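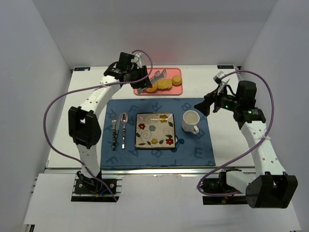
August 7, 2026

The evening bulletin on Channel Clostedora gave its lead item last night to waiting times at the Delorme hospital, and I have now watched the item twice in order to be sure of what was said. The opening line was that patients are "facing delays at Delorme despite promises of improvement." The quarterly figures on which the report was based had been published that morning. They are available to any member of the public who wishes to read them, and I recommend doing so before reading further.

According to those figures, the share of patients seen within the target period at Delorme was 60 percent. In the same quarter of last year it was 50 percent. The bulletin gave the first number and omitted the second. A viewer with no other source of information would have understood that four patients in ten are waiting too long, which is correct and which is a serious matter. The same viewer would have had no means of knowing that the position a year ago was considerably worse.

I do not argue that the hospital deserves praise. A department that misses its target for so many patients has a problem, and the families affected by it are entitled to hear that problem described plainly. My objection concerns the word "despite." It asserts that a promise was made and that it was broken. The promise, as set out in the regional health plan issued in May, was that performance would rise over the year. Performance has risen. Whether it has risen fast enough is a fair question for a reporter to put to the people responsible, and it was not put.

The report contained two interviews. The first was with a patient who had waited a long time for an appointment and who described the experience clearly and without exaggeration. I have no criticism of her or of the decision to include her. The second was with Hervé Marchal, introduced as "a health analyst." Mr. Marchal is employed by Zurex, a company that sells private appointment services in this region and that stands to gain from any loss of confidence in the public hospital. His employer was not mentioned on screen or in the script. He may well be right in some of what he said. The audience should nevertheless have been told who pays him, as it would have been told had he come from a union or from the health authority itself.

The station's own published guidelines require that "relevant interests of contributors" be made clear. I wrote to the newsroom on this point after a similar report in May, on that occasion concerning the Skestano clinic. The reply, signed by Clotilde Gautier of the viewer relations office, stated that contributors are chosen for their expertise and that time constraints do not always permit a full introduction. The words "of Zurex" take less than a second to say. I made that observation in a second letter, to which I have had no answer.

It is worth setting the Skestano report beside this one. In that case the clinic's results had fallen slightly, and the fall was presented with a comparison to the previous year, shown in a large graphic behind the presenter. When the comparison was unfavorable, it was judged necessary to the story. When the comparison was favorable, as with Delorme, it was left out. Two reports do not establish a policy, and I would be glad to be shown others that point in the opposite direction. Readers who have kept notes or recordings are invited to send them to me by the usual address.

Several people have written to say that the newspapers are no better. The morning paper did carry both percentages, although the earlier figure appeared in the final paragraph, after almost a full page on car parking charges. The headline was "Delorme Still Failing Patients." I would have accepted "Delorme Improves but Misses Target," and I suspect that most of the staff there would have accepted it as well.

I have sent a formal complaint to the station, limited to the omitted comparison and the undisclosed employer. The text is the same as the second and fourth paragraphs of this post, with the addition of the page reference in the quarterly figures. Any reply will be published here in full, including any correction to my own account.

Comments remain open. Please keep them to the subject of the coverage, and do not name individual members of hospital staff.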